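Contents | Previous | Chapter 4 | Next | Glossary

Chapter 4
Preparing Small Mammals for Road and Rail Journeys

4.1 Scope of the chapter

Chapter 3 dealt with the transport of dogs and cats by air. The present chapter covers rabbits, guinea pigs, rats and other small mammals that travel with their owners by car or train within one country. The rules are fewer, but the animals are less tolerant of heat, noise and missed meals, and most of the work falls on the owner before departure.

The reader should be able, at the end of the chapter, to select a carrier of suitable size, plan feeding stops, and recognize the early signs of heat stress.

4.2 The carrier

A carrier for a small mammal must allow the animal to turn around and to lie flat at full length. It should not be much larger than this. In an oversized carrier the animal slides when the vehicle brakes, and injuries to the feet and back can follow. Solid sides with ventilation on at least 2 faces are preferred to open wire, which admits drafts and lets toes become trapped.

Two designs are used in the exercises. The Melorell carrier opens from the top and suits rabbits that resist being pulled forward through a door. The Wolter carrier opens at the front and has a removable floor tray. Either may be secured with a seat belt – the belt passes over the body of the carrier, never through the handle alone.

The floor is lined with an absorbent pad and a layer of hay. Bedding from the home cage should be included, as familiar scent reduces restlessness.

4.3 Food and water

Rabbits and guinea pigs must not be fasted before travel. Their digestion depends on a steady intake of fiber, and hay should be available for the whole journey. Water is offered at each stop; a bottle fixed to the door tends to leak while the vehicle is moving. Slices of cucumber are an acceptable supplement for short trips.

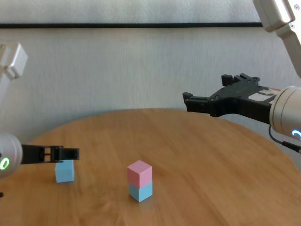 How often should a driver stop to check on a rabbit?

Every 2 hours, with the engine off and the carrier left closed unless the animal is plainly unwell.

4.4 Temperature

Heat is the main hazard. A parked car in direct sun can become dangerous within minutes, and a small mammal must never be left in one. Signs of heat stress include rapid breathing, a wet nose or chin, and reluctance to move. The animal should be taken to a cool place and a veterinarian called at once.

In January the opposite problem arises. The cabin is warmed before the carrier is loaded, and a cloth is placed over 3 sides of it, leaving the front open to the air.

Related chapters
Chapter 3: Dogs and Cats in Air Cargo
Chapter 5: Birds in Transit
Chapter 6: Boarding and Temporary Care
Appendix B: The Bennani Journey Checklist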